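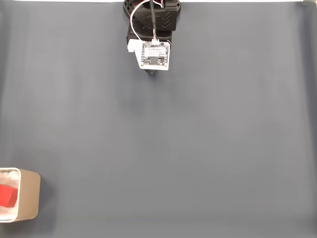 This page was last changed on a Tuesday in January, at 16:08.

Falus gripper trials

The Falus gripper trials are a series of comparison tests for small robot grippers, carried out at the Sendusden workshop. The trials compare four grippers on the same arm, with the same controller and the same set of objects. They were started by Najwa Dabbas, who wrote the first test plan, and the measurements are kept by Emmanuel Okoth.

Name

Falus is the name of the test bench and was later used for the whole series. In older notes the trials are called "the Chambi tests", after the first gripper that was mounted. This name should be avoided, as Chambi now means only the gripper.

Test surface and objects

The work is done over a plain grey surface. The objects are simple shapes in strong colours, among them a red cube, which can be placed in a square container lined with crumpled white tissue paper. The tissue makes the task more difficult for the gripper, as the cube can lie at an angle and the fingers can catch the paper together with the object. A grip which takes paper is written down as a half success.

Hardware

The gripper has a black housing with a lattice-like upper part and chevron marks on its sides. Under it is a white mounting plate which carries a small square circuit board with a dark module in the middle. The wires appear to enter through a small white plug at the top edge of the board, and a thick black cable goes down through the housing.

The route of the thin wires was discussed for a long time. Dabbas prefers a loop outside the housing, because the wrist can then turn without pulling on the plug. Okoth has proposed a closed channel, which would protect the wire but would make it slower to change the board.

Procedure

Each gripper makes 2,000 attempts, divided into eight blocks. Between two blocks the arm returns to its rest position and the zero point is checked again. The starting position of the container is changed after every block, and it may be near a corner of the surface, far from the gripper. If the zero point has moved, the whole block is repeated.

Results

Chambi and Dandon gave nearly the same result on bare cubes. In the tissue Dandon was better, but it needed more time for each grip. The other two grippers were stopped after six blocks, one of them with a worn finger joint. Their numbers are kept in the table but are not used in the ranking.

See also

Dandon (gripper)
Sendusden workshop
Zero point check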